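How to clean a matte grey surface with a metal rim

Updated Friday, January 17, 2025

Many things in the home have a smooth, matte grey body and a thin metal rim at the bottom: lamp shades, bins, kettles, covers of small appliances. The colour is calm and goes with everything, but it shows each fingerprint. In this guide I explain the way I clean such surfaces without leaving shiny spots. It takes nearly 10 minutes for one object of medium size.

What you need

2 soft cloths (I use the Jukel ones, without a seam at the border)
A soft brush, for example an old make-up brush
A bowl of lukewarm water
A few drops of mild dish soap. Mine is from Goltance, but any soap without bleach is fine.
Cotton buds for the rim

Please do not use a scouring sponge, toothpaste or baking soda. These polish the matte finish, and a polished place cannot be made matte again at home. I learned it in July with a grey bread bin, which still has a bright circle on its lid.

Step 1. Unplug and look

If the object has a cable, take out the plug and let everything cool down. Then look at the surface with the light coming from the side. From the front, light grey hides a lot. Decide which marks are dust, which are smudges from hands, and which are small dark specks that sit more firmly. Look also at the underside of the curve, where the grey is in shadow and one easily forgets to wipe.

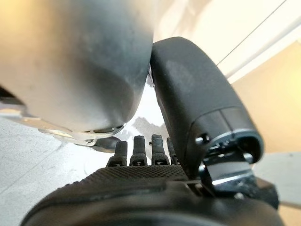 Matte grey with faint dark specks and smudges, and the pale silver rim along the lower edge.

Step 2. Dust first

Brush from the top to the bottom with very light pressure. Do this before any water touches the surface. Wet dust becomes a kind of paste, and the paste makes new smudges. Finish with the brush along the rim, and tap the dust out of the brush a few times in between.

Step 3. Wash the smudges

Put the first cloth in the soapy water and wring it until it does not drip any more. Wipe in long strokes which follow the curve. Small circles leave circles. For a speck that stays, lay the damp cloth on it for one minute, then wipe again. If it is still there after the second time, it may be a mark in the finish itself, and then I would leave it alone.

Step 4. Clean the rim

Dampen a cotton bud and go slowly along the line where the metal meets the grey. Turn the bud often. Where there are screws or small dark fittings near the rim, use a dry bud only -- water stays behind such parts for a long time.

Step 5. Dry

Use the second cloth, completely dry, and again long strokes. Dry the metal last, so that no water spots stay on it. Wait one hour before you plug anything in.

How often?

In our flat in Kornadden we have a busy road under the window, so I do the dusting every week and the washing once a month. In a quieter street you can wait longer.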